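Getting a small grant for a school nature club: do we need to be registered?
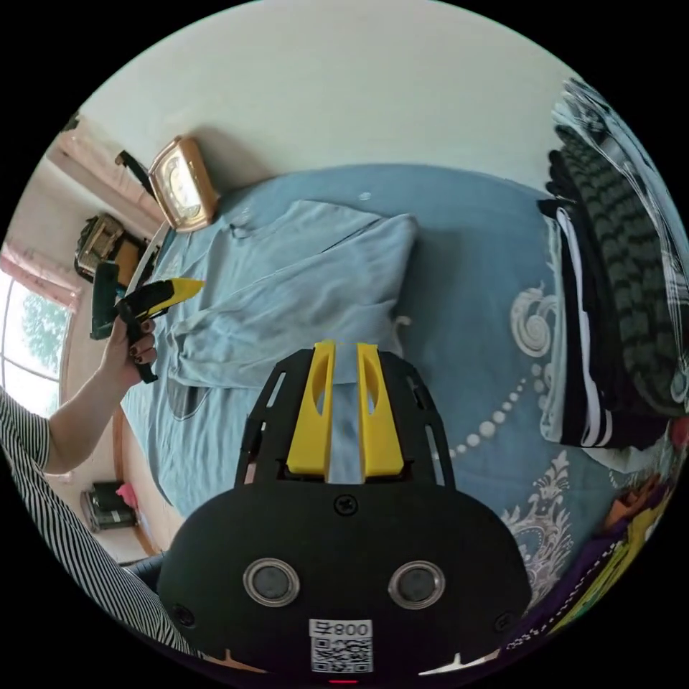

Asked by Birnbridge

We run a nature club for the primary school in our village. We do pond dipping, bird boxes and a litter walk along the river. So far parents have paid for everything. There is a local fund that gives up to 2000 euros to groups like ours, but the form wants a registration number and a bank account in the club's name. We have neither. Applications close in November. Is there any way round this?

Answers

Narnex
August 27, 2023
You can often apply through another body that is already registered. Ask the school first. They would receive the money, pay the bills and keep the receipts, and you would run the activities. Get it in writing, two pages is plenty, and say who keeps the nets and other kit if the club closes. Some funds want that letter sent with the form, so ring them and check. We did it this way for 6 years. Our first grant was 1322 euros and went on waders, hand lenses and a coach to the wetland reserve.

Garkisetti
just register, its not that hard

Avotiņš
Registering is fine in the long run but you may not have the bank account open by November. Ours took longer than the registration did. I would go with the school this year and register over the winter. Also read what the fund will not pay for. Ours refused food and transport, so we had to redo the whole budget. Put the bird boxes and pond kit in the application and let parents carry on paying for the snacks.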